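Cables, Chargers and Floor Marking – Frequently Asked Questions
Ferkik Workspace Supplies
Last updated: 2019-11-05

How should power adapters be stored when they are not in use?
Keep each adapter with its own cable and place it on a flat surface away from walkways. Do not wrap the cable tightly around the adapter body. The bend at the plug is the usual point of failure.
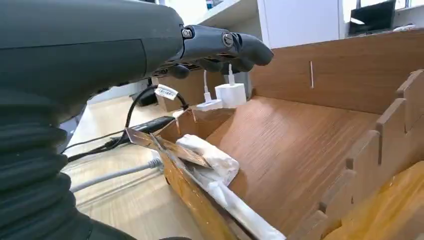
Labels are best fitted before a cable goes into service. A tag wrapped around the cable itself, like the small white barcode one on the black cable, stays with the cable when the equipment is changed over. White charging cables look much the same from one adapter to the next, so the Cilta label range comes in 35 mm flags that can be colour coded.

Can I leave cables on the floor?
Only for short periods, and not across a route people walk or roll chairs along. For anything longer, use a Palacios cable cover. Covers are sold in 2 m lengths and can be cut with a fine-toothed saw.

Which tape is suitable for carpet?
Sturitz floor tape in yellow is intended for low-pile carpet. Vacuum first, lay the tape without stretching it, and press down from the centre outwards – corners last. Check the edges each May and replace any faded or lifting sections.

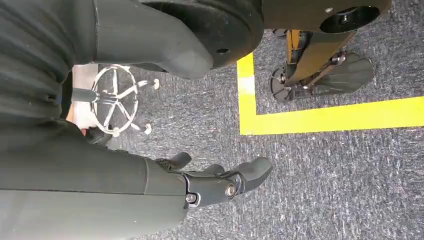 How wide should a marked zone be?
Measure the footprint of the equipment at its widest point and add clearance on every side for a person to stand. The tape should sit outside that line.

Do you supply tape by the carton?
Yes. A carton holds 34 rolls. Orders over $2,000 ship free within Canada.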